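The Great Tablecloth Comeback 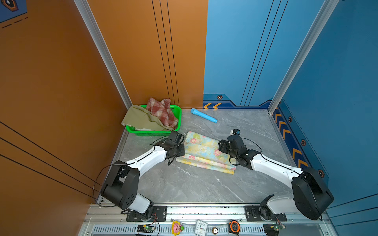
I own 4 tablecloths now, and I'd like to talk about it.

Two years ago I had zero. I was a placemat person, and before that I was an eat-over-the-sink person, and if you had told me I'd spend a September afternoon in a church basement in Condmont arguing with a stranger over a square of printed cotton, I would have laughed at you. (I lost the argument. She had longer arms.)

It started with my mother-in-law's table. We inherited it when she moved to the coast, and it's a lovely big thing with one giant burn mark in the middle where somebody put down a roasting dish in 1980-something and never confessed. My husband wanted to sand it. I wanted to cover it up and have dinner. So I went looking for a tablecloth, and boy, did I have opinions by the end of the week.

First, the new ones. Most of what I found in the stores was either shiny and stiff or so thin I could see the burn mark right through it. I brought home a beige one from Killau, the housewares place out by the highway, and it slid around like a kid in socks. Every time someone reached for the salt, the whole dinner moved six inches west. Back it went.

Then a friend sent me to Samira Najjar, who runs a linens booth at the Vurkar flea market and has been selling old cloth for 32 years. Samira doesn't do small talk. She looked at me, asked how long my table was, and sighed when I didn't know. "Go home and measure," she said. "Then come back and spend money." So I did both.

What I learned from Samira would fill a book, but the short version is this. Old printed cotton is usually heavier than the new stuff, and it stays put. A stain that's already been through fifty washes isn't going anywhere, so plan to put the bread basket on it. You want the cloth to hang down eight or ten inches on each side, any more than that and people get it caught in their laps and stand up with the gravy. And never, ever buy one without opening it all the way. Sellers fold the good side out. I've done it myself at yard sales, so no hard feelings.

My favorite came out of a box marked 70 cents, which Samira swears was a mistake and honored anyway. It has big blowsy roses and a border that doesn't quite line up at one corner. I love that corner! I always seat my brother there.

The other thing I wanted to know was why anyone stopped using them in the first place. My grandmother wouldn't have served you a boiled egg on a bare table. For that I called Christos Vasilakis, whose family owned a dining hall called Giannakopoulos, after his mother's side, until he retired. They put cloths on every table, lunch and dinner, and he still has the laundry ledger from the last year they did it. The total for that year was $3309.

"It was the ironing that killed us," he told me. "My father looked at that number and bought paper the same day." He sounded sorry about it. Then he told me the paper ones were great, kids could draw on them, and the customers didn't complain at all. So much for my sad violin music.

I get it about the ironing, I really do. I've ironed my rose cloth twice in my life, both times for in-laws. The rest of the time I pull it off the line while it's a tiny bit damp, tug the corners, fold it in thirds and let it sit under a stack of cookbooks overnight. It comes out fine. It comes out with creases, okay, but the creases are straight, and once the plates are down and somebody's telling a long story about their transmission, who's looking?

We eat at the table more now. I don't want to make too much of that, and some nights it's frozen pizza and everybody's grumpy. But my daughter has started putting the cloth on without being asked, and last week she picked the roses and then got mad at me for setting the ketchup on it.

I'm going back to Vurkar next month. Samira says she has a yellow one put aside, and yes, I've measured.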